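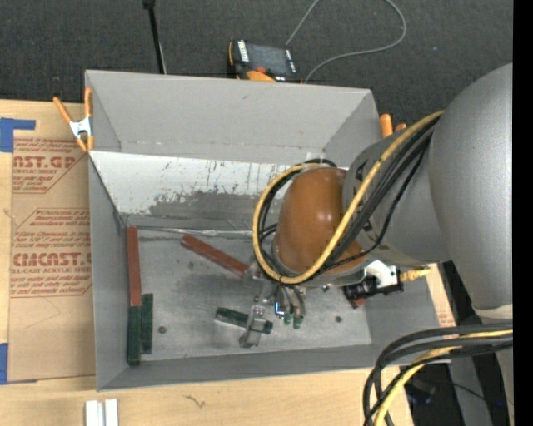 Slide 1. Bin picking trial cell: robot arm, gripper and mixed blocks.

Speaker notes
Automation on the Sorting Floor: What Changes for the People Who Work There
Bamport Distribution, Skultport site
Presented by Ximeng Xia, Workplace Change Lead
Thursday, June 7, 2018

Slide 1. Opening

Leave the slide up while people take their seats. Thank the site management and the staff representatives for the invitation.

Introduce the subject. The task is the one that staff on the sorting floor know as picking from mixed: parts lie in a bin in no fixed order and have to be taken out one at a time. Point to the blocks. Some lie flat against the wall of the bin and some lie at an angle. A person reaches in without thinking about it. For a machine, each block is a separate problem, because the gripper needs room on both sides of the part and the wall of the bin may be in the way.

Mention the clamps on the rim. Visitors tend to look at the arm first, but the state of the bin and how it is held matter a good deal to the work, and these are matters on which the floor staff have the most to say.

Point out the handheld controller behind the bin. We shall return to it on slide 4, when we come to training.

Slide 2. Why this task was chosen

The site employs 564 people. Of these, 21 work on mixed picking across the two main shifts. It is the post with the highest rate of requests to move elsewhere. The reasons given in the exit forms are the same each year: bending, reaching over a rim, and repeating one movement for most of a shift.

Management asked whether the work could be shared with a machine. The question put to our office was a different one. We were asked what would happen to the jobs, the hours and the grades of those 21 colleagues if it could.

Please state plainly that no decision to extend the cell to the whole floor has been taken. The present approval covers the trial and the review that follows it.

Slide 3. What the cell is expected to do

Keep this slide short. The technical colleagues from Wusico will speak after the break and will answer questions on the gripper and the software.

The planned load for the trial is 800 picks in a shift. Parts that the cell cannot take are left in the bin and passed to a person. It follows that the person receives the awkward parts: those pressed into a corner, those lying under others, those standing on end against a wall. The volume of hand picking falls, but the share of difficult picks within it rises. Any work standard written for the old mix of parts will be wrong for the new one. The present hourly target will therefore be suspended for everyone assigned to the cell for as long as the trial lasts.

Pause here for questions. The matter of targets was raised at both earlier briefings.

Slide 4. New duties

Three duties are added to the picker's post.

The first is clearing. When the arm stops, someone must judge whether to free the part by hand or to call for help. Nobody is to reach into the bin until the arm has been stopped from the controller and the stop has been confirmed aloud. This rule applies equally to supervisors and to visitors.

The second is checking. Bins wear. Floors become scuffed and marked, and fixings on the rim can work loose. The person on the cell will look over the bin, the clamps and the run of the cables at the start of each shift and will sign the sheet.

The third is recording. Each stop is entered with the time and a short remark. We ask for ordinary words. "Long block stuck against the left side" is of more use to the engineers than a code number.

Training takes 9 hours and is given in paid time. It is open to all 21 mixed pickers, regardless of length of service. Those who do not wish to take part will keep their present duties during the trial and will not be asked to give a reason.

Slide 5. Grades and pay

Read this section as written.

The duties on the previous slide carry responsibility that the present grade does not describe. The company has agreed that the post will be graded again before any wider use of the cell. Until that is complete, staff who work on the cell will receive the relief operator's allowance for every shift on which they do so.

No post will be removed as a result of the trial. What follows the trial is subject to consultation in the usual way.

If asked about agency staff, refer the question to the personnel office. Do not give an estimate.

Slide 6. What we learned at Mosoti

Our sister site at Mosoti brought in a similar cell before Skultport did. Two points from its review should be shared.

Staff there reported less strain in the back and shoulders, but they also reported that the work had become lonelier. Picking had been done in pairs across a bench, and the cell was run by one person. Mosoti has since placed the cell within speaking distance of the packing line. The Skultport layout follows the same arrangement.

The second point concerns waiting. Long periods of watching were found to be more tiring than managers had expected. Turns at the cell at Skultport will be limited to two hours, followed by other work.

Slide 7. Dates and contacts

The review of the trial will be held in October. The stop records, the sickness figures and the written comments of the staff will be placed before it together. Comments may be signed or unsigned and should be left in the box by the shift office.

Further questions may be put to Ximeng Xia or to any staff representative. Printed copies of the slides are on the table by the door.

Allow fifteen minutes for discussion before handing over to Wusico.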